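8/31/22
By the Drernbridge Housing Study Group
4 shares | 11 comments

3.2 Storage and room use

We visited 16 rental units in Ustberg in June and asked tenants where they kept things they used every day. In 11 of them, at least one closet held only items left by an earlier tenant. Most tenants had not asked for these to be removed -- the lease did not say who should do it. Kitchens were the most crowded rooms, as Figure 2 of the Pevano survey also found.
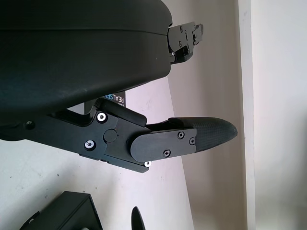
Figure 3.

Units with a shared hallway differed little from the rest. Tenants there stored shoes and coats outside the door, and four had been told to stop.

Contact | © 2022 Drernbridge Housing Study Group | Back to top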